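März, Nachmittag

Nachreife-Versuch, zweiter Durchgang. Reiko Sugiyama hat die Früchte heute Mittag aus der Kühlzelle geholt, seitdem liegen sie bei Raumtemperatur. Die Zelle lief über Nacht wieder auf 14 Grad, Sollwert war 12. Regler von Fogh prüfen lassen.

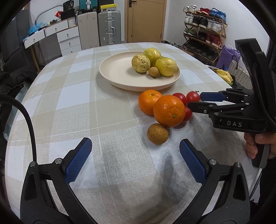
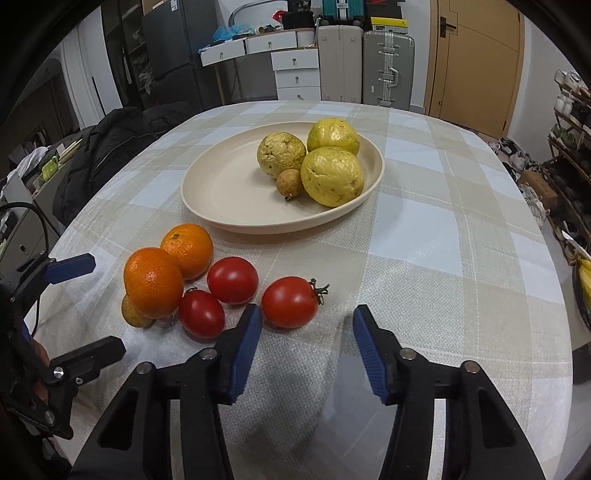
## Ethylen

Messkopf neu kalibriert, Nullpunkt war verschoben. Eine Kammer mit Absorber (Brellex, 60 g pro Beutel), eine ohne. Erste Ablesung erst nach dem Durchspülen, die Werte von gestern streiche ich. Adaeze Tijani meint, die Dichtung am Deckel der zweiten Kammer sei hart geworden. Stimmt wohl, beim Zudrehen knackt sie. Ersatz liegt in Gristovton, kommt mit der nächsten Fuhre.

## Wägung

- Referenzgewicht 400 g: in Ordnung
- Probe S3: 251 g, Verlust seit der Einlagerung noch ausrechnen
- Probe S4: Etikett abgegangen, vorerst nicht gewertet

Waage steht zu nah an der Tür, die Anzeige springt bei jedem Luftzug. Morgen auf den Steintisch umziehen.

## Offen

- Brix-Messung nachholen, Refraktometer hat Marcus Ambrose
- Liste für Natsumi Okabe: welche Sorten bei Sison noch lieferbar sind
- Schalenfarbe ab jetzt immer mit derselben Farbkarte vergleichen – die alte ist ausgeblichen
- Luftfeuchte in der Zelle mitschreiben, fehlt bisher ganz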